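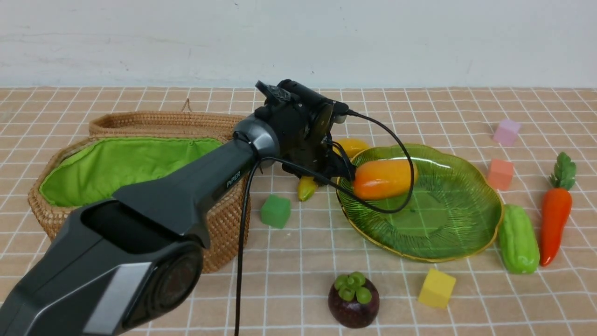
Re: [testmont-neighbors] internet at the lower end of Grelisari Road

ok finally catching up on this thread, sorry, was on hold with Dumitrescu for most of the morning and then the line dropped.

Quoting the message from last night so people don't have to scroll:

> Has anybody on the lower end had luck getting a straight answer about
> when our area gets the fiber? The flyer in September said "your street
> is next" and since then nothing. We're paying for the 1230 plan and I
> have never once seen anything close to that, not even plugged straight
> into the box. Two of us work from home and by 4 in the afternoon the
> calls freeze up. Also does anyone know if you can drop down a plan
> without them starting a new contract? I was told yes by one person and
> no by the next one.
>
> If enough of us are in the same boat maybe we should write one letter
> instead of everybody calling on their own.

So. In order.

Fiber date – no straight answer, same as you. What I got was that the main line is already in the ground along Drandmont Avenue and stops at the pump station. Everything downhill from there is "phase 2". I asked when phase 2 starts and she said it depends on permits. Asked which permits. She didn't have that on her screen. I do have a ticket number if anyone wants to call and refer to it, write me off list, don't want it sitting in the archive.

The 1230 plan. Read the small print on page 2 of the agreement, I only found it last night. That number is for the fiber side. On the old cable they're allowed to sell you the same plan name with "up to" in front of it. I ran a test at 6 am, laptop wired to the modem, nothing else on, and got 211. Ran it again at 4:30 in the afternoon and got 15. Fifteen! Upload was worse, didn't even finish one time. So your freezing calls are probably the upload, that's where it hurts for video meetings, and a new router isn't going to fix that. Please don't let them sell you one. They tried with me twice in the same phone call.

Dropping down a plan – yes you can, without a new contract, BUT you have to say "change of tier" and not "change of plan". I know how that sounds. A change of plan goes through sales and sales restarts the clock. Change of tier goes through billing. Ask them to send the confirmation by email while you're still on the phone and check that the end date on it is the same as your old one. Mine was wrong the first time and they fixed it after I read it back to them. Saved me enough per month that I'm a little mad I didn't do it last year.

Couple other things while I have you all:

- if you rent the modem, look for the line called "equipment care" on your bill. It's optional. They will take it off if you ask
- if you bought your own modem and they're still charging rental, they owe you, ask for it back to the date you returned theirs. Keep the return slip!! I didnt
- credits for outages are not automatic, you have to report each one. Write down the start and end time
- the chat on the website is useless for any of this, it just sends you to the plans page

On the letter, yes, I'm in. One letter with a bunch of addresses on it will do more than all of us sitting on hold. What would help is speed tests from different houses, so there's something in it besides complaining. One in the early morning, one in the late afternoon, wired if you can, wifi is ok if you cant but say so. Send the download and the upload, what plan you pay for, and which side of the pump station you're on. Put SPEED in the subject so I can find them. No account numbers please, someone sent me theirs last time.

If you're above the pump station and already on fiber, send yours too, would be good to have both side by side.

I'd send it to Dumitrescu and copy the town office, since the town signed the franchise agreement and I think there's something in there on treating all the streets the same. Haven't read the whole thing, its long and the scan is sideways. If somebody has a better copy please post a link.

Also no idea about satellite, someone asked further up the thread. Trees are a problem on our side, past that I don't know.

Gotta run, back online after 8 tonight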